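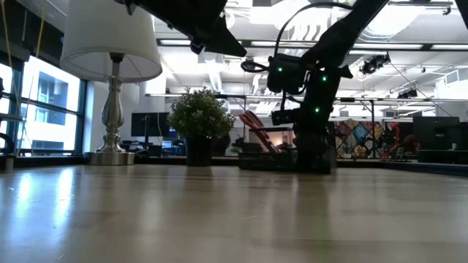

Tundura stale-image fault

The Tundura stale-image fault is a failure of the wrist camera link on the Tundura tabletop robot arm, made by Skanura. When the fault is present, the control software keeps receiving a picture from the wrist camera, but the picture is an old one. The arm goes on moving as if the view were current. The fault was traced to wear in the cable that runs to the wrist, combined with an error in the way the Odance control software handled missing images. It led to a collision between two arms at Skanura's Cuadros site on August 21, 2024, in which both grippers were damaged and no one was hurt.

Background

The Tundura is usually set up in pairs, with two arms working over one table. Typical work includes picking up, moving and handing over small household and office objects. Each wrist carries a camera, and the two arms share the space in the middle of the table. The arms have no fence between them. Each one relies on joint positions reported by the other, and on its own camera for the last part of any approach.

Power and camera signals reach the wrist through a cable that hangs outside the arm in a loose loop. The loop has to be long enough to let the wrist turn fully in both directions. Skanura chose an outside cable for the first version of the arm so that it could be changed without taking the joints apart.

Odance runs on a separate computer and combines the camera pictures with the joint readings. Before version 3, it stored the last good picture from each camera and used it again if the next one failed to arrive. This was meant to cover single dropped pictures, which are common on long cables. No limit was placed on how many times the same picture could be used.

Cause

Repeated turning of the wrist bends the cable at the point where it enters the camera housing. Over time, individual strands in the signal pair break while the power wires stay whole. The camera remains on, and the green indicator lights on the wrist, which show power only, stay lit.

In the early stage, contact is lost for a moment at certain wrist angles and returns when the wrist turns back. Odance fills these gaps with the stored picture, and the arm generally finishes its task. Operators who reported this stage described missed grasps and slow corrections near the object. Most of the early reports were closed as calibration errors.

In the later stage, contact is lost for as long as the wrist holds the angle. An arm that approaches an object at such an angle may then travel the whole distance on one picture. If the object or the other arm has moved in the meantime, the software does not take this into account.

Cuadros collision

The collision took place during a handover test. The left arm had begun its approach to the shared area when its camera signal stopped. The right arm was holding position above the table with its gripper open. A delay in its own queue meant that it had not yet backed away, and the joint message that should have told the left arm so was given a lower priority than the camera picture, which still showed a clear path.

The left gripper struck the inner side of the right gripper. The force limit on the left arm stopped the motion, but only after one finger had cracked and a mounting screw on the opposite wrist had sheared. The operator pressed the stop button after the arms had already halted. Records from the computer showed that the same picture had been used 400 times in a row.
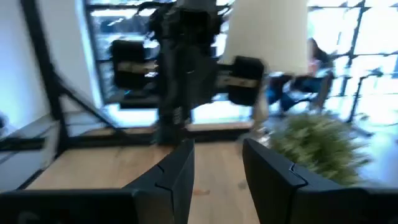
View from the wrist of one arm toward the arm opposite. Cables and connectors are at the top of the facing arm.

Investigation

Skanura first looked at the force limit, which had been raised earlier in the year for a test with heavier objects. It was found to be within the allowed range. Attention moved to the camera when a technician played back the stored pictures and saw that they did not change while the joint readings did.

The cable was removed and bent by hand over a test bar. It lost signal at the same wrist angle each time. A cable from the same batch was then run on a bench machine and showed its first dropouts after 3,000 full turns. Cables fitted with a clamp a short distance behind the housing had shown no dropouts when that test was ended.

The report on the collision listed the cable as the starting cause and the reuse of old pictures as the main cause. It also noted that the indicator lights gave operators no information about the signal, although the user manual of the time described a green light as meaning "camera ready."

Corrections

Odance 3 was released the following March. It marks each picture with the time it was taken and stops the arm if the newest picture is more than a set age. The setting is in milliseconds and is 20 times shorter for movement inside the shared area than for movement outside it. Joint messages from the facing arm now take priority over the camera at all times.

Changes to the hardware were smaller. A clamp was added behind the camera housing, and owners of existing arms could order it as a kit. The recommended replacement interval for the wrist cable was set at 1,000 full turns, counted by the software. The wording in the manual was changed to "camera power on." The lights themselves were left as they were.

Some users objected to the new stop rule. On cells with long cable runs, single late pictures were enough to halt a task, and restarting required a person at the table. A later update allowed the arm to slow down before stopping, which reduced the number of full halts. The age setting cannot be turned off.

Detection

The fault can be found without special tools. With the arm unloaded and the table clear, the wrist is turned slowly from one end of its range to the other while the live picture is watched on a screen. A picture that freezes and then jumps indicates a worn cable. The check is done in both directions, as a break may open in only one of them. Odance 3 also keeps a count of late pictures for each wrist angle, and a cluster of late pictures at one angle is treated as grounds for replacing the cable.

See also

Cable fatigue
Emergency stop
Force limiting
Shared workspace
Watchdog timer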